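November, evening

Seven hours on my feet and the novel is still at page 30. I have decided to blame the library, which moved its opening time to suit people with jobs, and the job, which I have.

The bus to Nostport was late again going in. The driver has stopped apologizing and now just raises one hand as he pulls up, like a minor pope. I got the seat over the wheel, the one with the heater that blows on a single ankle. By the time we reached the bridge my left foot was in Florida and the rest of me was in line for soup.

Work was work. Rafferty Tran has returned from his vacation with opinions about bread. He was gone two weeks and he came back saying "crumb" as if it were a moral quality. I asked whether the Sastry invoices had gone out and he told me about hydration. They had not gone out. I sent them myself, feeling noble, and then found I'd attached last month's, feeling less so.

Lunch was a sandwich eaten over the sink in the break room so as not to get drawn in.

Called Mom. She's decided against the knee operation until spring, or until the neighbor has hers and can report back. She wants to know if I'm warm enough. I said yes. She asked what I was wearing, and I had to describe a sweater to her for longer than the sweater deserves. She also says Dad has started feeding a crow. He denies it. She's found the peanuts.

The landlord came by about the radiator, listened to it with his head on one side, and said it was "settling in." It has been here since before either of us was born. I gave it a kick after he left and it went quiet for a whole hour, so I may go into the trade.

Tried again to write. Managed two sentences, took out one, then spent a long time looking up whether a character can get from Calenik to the coast in an afternoon, in a book where I made up the coast.

Supper was toast and the end of the lentils. I ate standing up, reading the back of the rice bag, which has a better plot than mine. Then I finally cleared out my phone, having been told by it every morning for a month that it was full. Mostly receipts. A tablecloth blue is what I'd like for the kitchen curtains, if I ever get to the kitchen curtains.

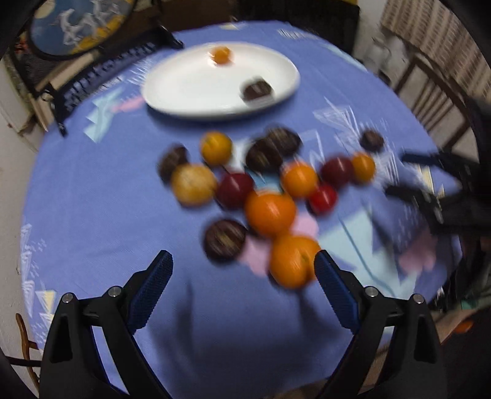 Later, in bed

Can't sleep. The radiator has resumed. There's a rhythm to it if you lie on your right side, something like a man dropping spoons down a well.

Things to do tomorrow: the right Sastry invoices, with an apology. Stamps. Ask Rafferty nothing. Call the dentist back before they start sending the postcards with the cartoon tooth. Find the other glove, or accept that I am a one-glove person now and carry myself accordingly.

I've thought of a better first line for chapter 2 but the pencil is across the room and the floor is cold.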